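I have been putting off writing this one for a while, mostly on account of the person it makes look silliest being me. But Lorraine Quinlan read my last piece about robots (the cheerful one, with all the hopeful bits about fruit picking) and wrote back to say I had left out everything that goes wrong. Fair enough, Lorraine! So let's talk about the grip log.

I help out at Brondcombe, a small robotics workshop in what used to be a seed merchant's, and my job there is writing up what the machines do in words that the people paying for them can follow. We use a bit of control software called Botik, which tells the arm where to go and keeps a record of what happened when it got there. Every attempt gets a line in the log: when the fingers closed, when they opened, and then one word at the end, either "placed" or "failed". You can guess which word everyone wants to see.

In March we sent a report to Sternstead, who were paying for the trials, and it said that out of 3239 attempts at moving a small object into a container, 1372 had been marked as failed. That's a miserable number and we said so. Nobody enjoys typing it. Tove Ingvarsson, who runs the bench, took it quite well and started looking at where the failures came from, and that is when the trouble started, for the failures were fine. It was the successes that were rotten.

Botik decided that an object had been placed if the fingers had closed on something, travelled to the right spot and opened again. You'll have seen the hole in that already, I expect, though it took us until after the report had gone. If the thing slipped out halfway, the fingers simply closed up a bit further, the arm carried on to the basket, opened its hand over it with great ceremony and wrote down "placed". Tove sat and went through 800 of the lines marked as successes against the recordings. It took her the best part of a fortnight and she was not good company. A fair few of them were an arm delivering a handful of air.

Now, you could say this is small beer. A ball rolls off a table, so what? And I did say that, I'm sorry to admit, out loud, in the kitchen. But the same bit of software was meant to go on to Nyaga, our next project, which is about passing jars and bottles to people who can't easily reach up for them. An arm that drops a glass jar is a nuisance. An arm that drops a glass jar and tells everyone it went perfectly is a machine I don't want near my mother's feet.

What bothers me most is how easily we all went along with it. We argued for weeks over the failures, because a failure is a thing you can be told off for. The word "placed" went straight past us. I typed it into tables, I made it green in the chart (I was rather pleased with that green), and I never once asked what the machine had to see before it was allowed to say it. It didn't have to see anything. It had to open its fingers in the right place.

I think this is going to be the ordinary way that robots go wrong, far more than the thrashing about you get in films. There was an emergency stop on the bench throughout and it wouldn't have helped one bit, as there was nothing to stop. Everything moved smoothly. The safety paperwork had pages on trapped hands and a good deal on tripping over leads, and I couldn't find a line in it about the machine being wrong regarding its own work.

So we went back to simple things. A ball, a cube, a cylinder and a basket, and a person sitting there who writes down where the ball ended up before they are allowed to look at what the log says. It is slow and it is dull and I'd recommend it to anyone.

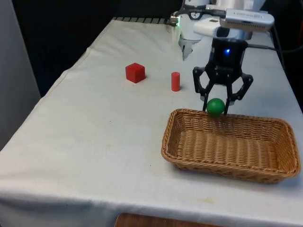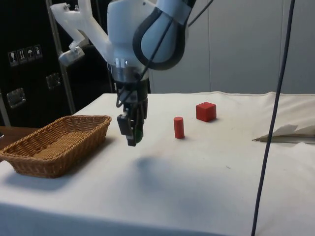
Tove has changed the rule in Botik as well. The fingers now have to report how far apart they are all the way along, and if the gap shrinks on the journey the attempt is stopped and marked "lost", a word we didn't have before. It's a good word. I'd have more of them if I could — "not sure" would be my next choice, and Tove and I are still arguing over that one. She says a log full of "not sure" is no use to anyone who has to mend the thing. I say I'd sooner read that than be lied to politely, and we have left it there for now.

We also wrote to Sternstead and told them that the report was wrong, and wrong in the flattering direction. That took 3 drafts. The first was so full of excuses that Lorraine sent it back with most of it crossed out. They were decent about it and asked for the recordings, so that somebody at their end could go through a batch as well, and I think every funder should be asking for that from the start. If you are ever handed a chart with a nice fat green bar on it, ask who looked in the basket.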